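Virnivwood Girnetby Table: Review After Ten Months

I bought the Girnetby in May to replace a table that had become too big for the kitchen. It cost $300 before delivery. It gets used for breakfast, for most dinners, and for paying bills in between. I also bought a Woo placemat and a Wuvus tray in the same order, and I'll cover those further down, as they affect how the table holds up.

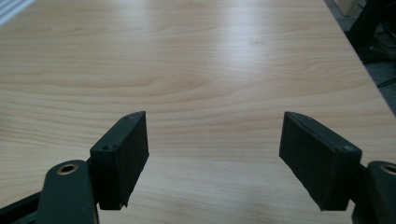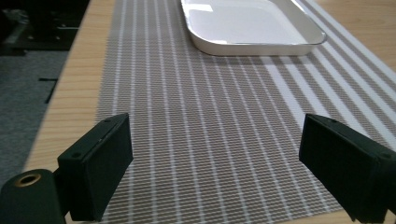 Do you need to keep a placemat on the table all the time?

You don't need one for cold plates or for working at the table. I use a mat for anything out of the oven or off the stove, and for mugs that are going to sit for a while. The care sheet says to keep hot items off the bare finish and to wipe up spills the same day.

Size

The top is 40 inches long and 30 inches wide, and the table stands 30 inches high. Two people can eat facing each other with room for a serving dish in the middle. Three is fine if one of you takes the end. Four adults can sit down to coffee, but four dinner plates plus glasses plus a bowl of anything is too much. I had four people over in the fall and we ended up putting the food on the counter.

The height is standard and my old chairs work with it. If your chairs have arms, measure them first. The rail under the top hangs down a few inches, and the arms on one of my chairs hit it before the seat is all the way in. That chair now lives in the bedroom.

Assembly

It comes in one flat box and it is heavy. I got it up the stairs by opening the box at the bottom and carrying the legs separately. The hardware is in a labeled bag and nothing was missing from mine. There is a wrench in the bag, and it works, but the angle is bad on the last turn of each bolt. I used my own.

The instructions are drawings only. Step three shows the corner brackets facing the wrong way, or at least it can be read that way, and I had to take two of them off again. Put all the bolts in finger tight, turn the table over, and then tighten them. I tightened as I went along the first time, and it rocked. After I loosened everything and did it over on a level floor, the rocking stopped.

The bolts needed another turn after a month. They have been fine since then.

The top

The wood is a pale blond with long wavy grain and some darker tan streaks running through it. It is a little warmer in person than it looked on the product page, and there is more movement in the grain than I expected. I like it. If you want a plain, even surface, you may not. You can't choose which top you get, and the store's answer when I asked was that they all vary.

The finish is smooth with a slight gloss. Under the kitchen light you get a wide soft glare across the top, and if you're reading paper bills at night you will move them out of it. In daylight it isn't a problem. The upside of the gloss is that it wipes clean easily. Tomato sauce, coffee, and pencil have all come off with a damp cloth. Ballpoint pen took dish soap and some patience.

Crumbs are hard to see on wood this color. I run my hand over it after breakfast and there are always more than I thought.

Scratches so far: one short one near the end where I open mail, from a box cutter, which was my own fault. There are also a few fine marks you can find if you get your eyes down level with the surface. I don't notice them otherwise. The finish hasn't gone cloudy anywhere, and I was expecting that near the spot where I leave my coffee.

I have not waxed or oiled it. The care sheet says not to, and says to stay away from sprays with silicone in them. A barely damp cloth and then a dry one is all I do.

The edges are eased slightly, so they're comfortable on the forearms. The corners are less forgiving. I've walked into one of them enough times to mention it.

The Woo placemat

This is the striped one in gray-brown and white. The stripes aren't the same all the way across. Part of it has narrow white stripes with a broken, stitched look, and another part has broad solid white bands. When I opened the package I thought I had a factory error until I looked at the listing again. It does mean the mat looks different depending on which way you turn it. I've settled on keeping the wide bands to the right.

The weave has fine ribs you can feel. It grips well enough that a plate doesn't slide when you cut something. It does hold on to crumbs, so shake it out over the sink before wiping. Wiping first just pushes them in.

Mine arrived with a fold line that took two weeks under a stack of cookbooks to go flat. They should ship it rolled. Apart from that it has been a good mat, and the color hides coffee better than a plain white one would. It has faded a little, as far as I can tell, but I don't have a new one to hold beside it.

The one thing to watch is liquid. A woven mat is not a waterproof mat. A full glass knocked over will go through to the table, and if you only blot the top of the mat you'll leave water sitting underneath. Pick it up and dry the wood.

The Wuvus tray

A shallow white tray with rounded corners, low sides, and a thin shiny rim. I bought it for the salt, the pepper, and the napkins, so I could pick them all up in one go when I wanted the whole table. For that it does the job. Nothing has slid off it, though the sides are low enough that I wouldn't carry full glasses across a room on it.

It's glossy inside, and you will see every fingerprint and water spot. I rinse it with the dishes and dry it by hand. The rim is what I was worried about, as I had a tray years ago with a rim that started to flake, but this one hasn't changed.

I keep it on the mat most of the time. On the bare table I would want felt dots under it, and it doesn't come with any. A pack of those from the hardware store would be a small thing for Wuvus to include.

Delivery and service

The table came a week late. The mat and the tray came on time in their own box. I wrote to Virnivwood once, to ask about the bracket drawing, and got a reply two days later with a clearer version of the page. They could put that version in the box.

What I would change

The rail under the top could be shallower. Step three of the instructions should be redrawn. I'd also pay a bit more for adjustable feet. My kitchen floor dips near the window and I have a folded piece of cardboard under one leg there, which I didn't need on the other side of the room.

I would also like a bench made to match. There isn't one at the moment, and getting another maker's pale wood to sit next to this one without looking off is harder than it sounds. I tried one from a different store and sent it back.

Who it suits

One or two people in a small kitchen, or anybody who wants a desk that can pass as a dining table. For a family of four that eats together every night I'd look at something longer. If you have young kids who do crafts, get a wipeable cover for it, as I can't tell you how the finish does with paint or glue.

At $300 I think the table is priced fairly. I've seen it go on sale once since I bought mine, in January, so it may be worth waiting if you're not in a hurry. The mat I would buy again, and I plan to get a second. The tray is fine, but any shallow tray the right size would do the same work.

Ratings

Girnetby table: four out of five
Woo placemat: four out of five
Wuvus tray: three out of five

Update, March: bolts still tight, no new scratches. The cardboard is still under the leg.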